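Gebremichael House Launches Zarkum, a Quit-Vaping Program for Teenagers Who Have Already Heard the Lecture

FOR IMMEDIATE RELEASE

WAVCOMBE — Gebremichael House, the addiction counseling center on the east side of Wavcombe, will open a free quit-vaping program for teenagers this February. The program is called Zarkum. The name means nothing in any language the staff could find, and it was picked by the teenagers who helped design it after they rejected every name the staff came up with, several of which contained the word "breathe."

Zarkum runs for nine weeks and is open to anyone between 13 and 19 who lives or goes to school in the Wavcombe area. There is no charge and no waiting list so far. No one will be asked to make a poster.

Why now

Last fall, Gebremichael House asked students at the two Wavcombe high schools to fill out an anonymous paper questionnaire about nicotine. It got 457 back that could be used. A further stack could not, either because the handwriting was beyond us or because the respondent claimed to be 212 years old and employed by the Navy.

Of the students who said they currently vaped, 63 percent said they had tried to stop at least once in the past year. Most had tried alone and told no adult. Asked what kind of help they had been offered, the most common answer was "an assembly."

"We have given that assembly," said the center's program director. "We gave it for years. We had a slide with a lung on it. I'd like to say we stopped because we studied the matter closely, but we stopped because a student in the front row was vaping into his sleeve during the lung."

Nicotine is addictive, and it is especially good at its job in people whose brains are still developing. A teenager who started with a mango-flavored something at a birthday party can find, a few months on, that the day is being organized around bathroom passes. By then the information that vaping is a bad idea has usually reached them. They would like to know what to do at 10:40 in the morning, in the middle of chemistry, when they can't think about anything else.

What happens in the program

Participants meet once a week in groups of up to ten, for an hour, with a counselor trained in nicotine dependence. The first meeting is mostly paperwork and snacks. In the second, each person works out how much nicotine they are taking in on a normal day, a piece of arithmetic that tends to quiet the room. Disposable devices have grown larger over the years while continuing to look like highlighters, and few users have any clear idea what is in one.

From there the group picks quit dates. Everyone chooses their own. Some stop all at once and some step down in stages, and the counselors will support either. The week after a quit date is treated as the hard one. Withdrawal can bring bad sleep, headaches, trouble concentrating and a mood that family members may describe in terms we can't print. Participants get a short text check-in every day that week, written by a staff member and answered by a staff member. The teenagers on the design group asked that the texts contain no emoji. On this point they were firm.

Nicotine patches and gum are discussed where they make sense, but Zarkum doesn't hand them out. Any teenager thinking about nicotine replacement or other medication should talk to a doctor first, and the program can help set up that appointment for families who don't have a regular one.

Slips are expected. A participant who vapes during the program is not removed from it, does not start over at week one, and is not asked to share feelings about it with the group unless they want to. The counselor will ask what was going on at the time. Usually the answer is a party, a fight, a test or a cousin. 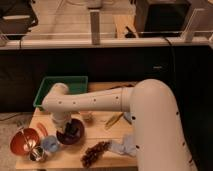
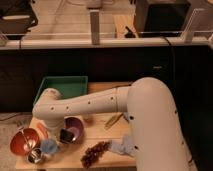 Parents, a word

Parents are invited to a separate evening session in week three. It covers what withdrawal looks like, what helps and what doesn't, and it includes a practice portion in which adults try saying "How's it going today?" without adding anything to the end. In the trial run this took most of the hour.

Parents won't get attendance reports on participants 16 and older unless the participant agrees. Younger participants need a signed form to join. In either case, what is said in group stays there, with the usual exceptions when someone's safety is at risk, and those exceptions are explained out loud at the first meeting so that no one has to find them in a footnote.

The center also asks, gently, that parents who vape or smoke think about whether this might be a good season for them too. Adults can't join Zarkum, but Gebremichael House runs an adult group on Saturday mornings, and the coffee is better than its reputation.

About the trial run

A small version of Zarkum ran last spring in the back meeting room at Gebremichael House. It was too small to prove much, and we are wary of press releases that announce a breakthrough on the strength of one room. Some participants had stopped by the end. Others had cut down. A couple went back to where they started and have signed up again, a decision the staff regards as a very good sign and the participants regard as their own business.

Plenty went wrong. The meetings were first held at 4 p.m., when everyone who plays a sport was playing it. The breathing exercise was done to a recording of ocean waves that had an advertisement for mattresses in the middle. The printed workbook ran to 100 pages, and participants reported using it mainly to level a table. It has since been cut down to a folded card that fits in a phone case.

The card was the participants' idea. One side has a list of things to do during a craving, most of which pass within a few minutes: drink something cold, walk to the far bathroom and back, text the check-in number, chew on whatever is allowed in that class. The other side is blank, for reasons a person might want to quit. Suggestions from the trial group included money, soccer, singing, not having to hide it anymore, and "being tired of looking for it."

Where the money comes from

The first year is paid for by a grant from the Nivano Fund, a local health charity, which has asked for little in return beyond a report and the correct spelling of its name. Neither Gebremichael House nor the Nivano Fund accepts money from companies that make or sell tobacco or vaping products. An offer did arrive once, along with a branded water bottle. The offer was declined and the water bottle went into recycling.

The grant pays for two part-time counselors, the text line, bus passes and food. Counselors in the trial run were clear about the importance of the food. People who have just stopped using nicotine are often hungry, and teenagers are often hungry to begin with, so the budget for week four has been raised after last spring's events involving a single tray of sandwiches.

What schools can do

Both Wavcombe high schools have agreed to let students leave last period early once a week to attend, and to record the absence as a medical appointment. Gebremichael House would also like schools to consider offering the program to students caught vaping as an alternative to suspension. A suspended student typically spends three days at home with no supervision and the device, and we have yet to meet the counselor who would design that as a treatment plan.

Referral is different from sentencing, though. Students sent by a school will have a private talk with a counselor before joining, and anyone who doesn't want to be in the group won't be put in it. One person sighing in the corner can do a lot to a room.

Teachers who would like a supply of the folded cards can ask for them at the front desk. We have roughly a closet's worth. Please don't ask for the assembly. The slide with the lung has been retired.

How to join

Teenagers can sign up themselves, in person at Gebremichael House or by calling during opening hours. They can bring a friend to the first meeting, including a friend who has no plans to quit anything. Groups will meet at 6:30 in the evening, after practice and before the hour at which homework is traditionally remembered. Bus passes are available at the desk without explanation.

Anyone who is also worried about alcohol, pills or something else can say so when they call. Zarkum deals only with nicotine, but the people who answer the phone work down the hall from those who handle the rest, and they will set up a separate visit. Anyone who feels very ill after using a vape — vomiting, a racing heart, trouble breathing, chest pain — should get emergency medical care right away and sign up for things later.

About Gebremichael House

Gebremichael House is a nonprofit counseling center offering free and low-cost help with alcohol, nicotine and other drugs to people in Wavcombe and the surrounding towns. It has a small staff, a large supply of folding chairs and a front door that sticks in damp weather. Push hard.

Media contact: Communications desk, Gebremichael House, Wavcombe. Reporters are welcome to talk with staff and to visit the building outside meeting times. Group meetings are closed to the press, and participants will not be made available for interviews, photographs or before-and-after features of any kind.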